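Went to the open day at the Vundel site in Nondgate today, 25/05/2021. I'm posting notes as I go through them because I know a few of you wanted to come and couldn't.

Background for anyone new: I run a small refurb shop. We take in office computers, pull the drives, wipe or shred them, test what's left and sell it on. The drives are the part customers care about and the part that takes up most of our day.

Vundel does the same work at a much bigger size. They told us they had 4000 machines through the building in July of last year, mostly one big office clear-out. We've never had a month like that and I don't want one.

There were two halls open. The first was sorting and shredding, which I'd seen before at another place. Loud, dusty, good coffee in the corridor after. The second was the one I drove out for, where they have a robot taking desktops apart.

The cell is built by a company called Jendotik, and the gripper fingers come from Juhász. I asked whether you can buy the fingers on their own. You can, but they wouldn't give me a price in front of other people.

Close views from the robot's side of the work:

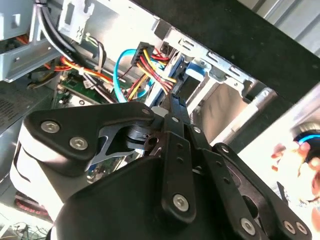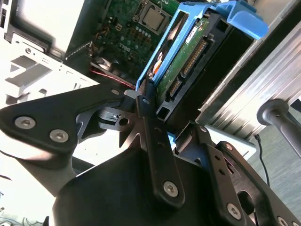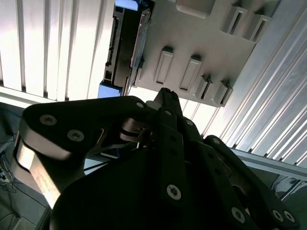 Drive caddies are what I wanted to ask about. Every maker has its own idea of how a drive should be held, and in my shop it's the thing new people break first. The blue plastic one in the second picture, with the hooked end, is a kind I handle all the time. You take hold of the plastic and leave the circuit board alone, and with the board on the outside of the drive like that there isn't much room to be careless. My staff learn it in a morning and then forget it when they're tired.

I asked how the robot knows which caddy it's dealing with. Answer: it has a list of case models, and someone adds to the list by hand when a new one turns up. They have 278 on it now. I'd guess we see a lot of the same ones.

If the case isn't on the list it goes to a bench and a person does it. Same if the side panel is bent. They were open about that — a good share of office machines arrive with something bent.

Cables were the other big question from the group. A man next to me asked about them three different ways. The engineer said loose wiring in front of a bay is still their most common reason for a stop, and that they'd rather stop than pull on a connector. I'd say the same to a trainee.

Speed: they gave 50 drives an hour for a run of identical cases. On mixed cases they didn't give a number. I asked twice. My fastest person would beat it on mixed cases for the first couple of hours, and after that I'm not so sure.

What happens after the drive is out interested me more than I expected. Each one gets its serial read and matched to the asset tag before it goes anywhere. We do that with a handheld scanner and a spreadsheet, and last year we spent two full days looking for one drive that had been typed in wrong. I'd pay for that part alone.

Cost came up at the end, of course. No figure for the whole cell. They did say the lease includes service visits and that the fingers wear and need replacing. I wrote down "how often" and then didn't get to ask it. Will email.

Practical stuff if you go to the next one: park on the north side, the south lot is for trucks. Wear closed shoes or they'll lend you covers that don't fit. Sign-in is slow — they had 354 people on the list for the day and one tablet at the door.

Am I getting one? No. We don't have the floor space and we don't have the volume. But I'm going to move our drive bench closer to the scanner this week, and I want to write up our own list of case models with a note on how each caddy comes out. We've had that in people's heads for years.

If anyone has a list like that already and is willing to share it, send me a message. I'll swap you for my notes on small form factor cases, which are long and mostly complaints.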